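Oiling a butcher-block worktop

Applies to unsealed solid wood tops. Do not use this method over varnish or lacquer. Allow one evening for the first coat and leave the top overnight.

1. Clear the top and wipe it with a barely damp cloth. Let it dry fully.

2. Sand along the staves with 120 grit, then 180. Do not sand across the joints. Remove dust with a vacuum and a tack cloth.

3. Check for raised grain. If the surface feels rough after wiping, sand again with 180 and repeat.

4. Pour a small amount of food-safe oil (Cletico Worktop Oil or similar) and spread it with a lint-free cloth. Work in sections. End grain takes more oil, so go over the ends twice.

5. Wait 20 minutes. Wipe off all surplus. Oil left standing dries sticky and has to be scraped off.

6. Apply 2 more coats, leaving 9 hours between them. Pale staves darken less than brown ones, and the contrast between them is normal.

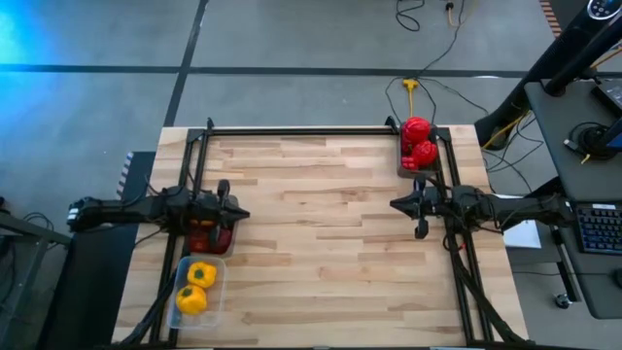 7. Lay used cloths flat outdoors to dry before disposal. Oily rags left in a heap can catch fire.

Upkeep

Re-oil when water no longer beads on the surface. For ring marks, sand the spot with 180 and apply one thin coat.

Page maintained by Wing-yan Chuang. Last checked in February.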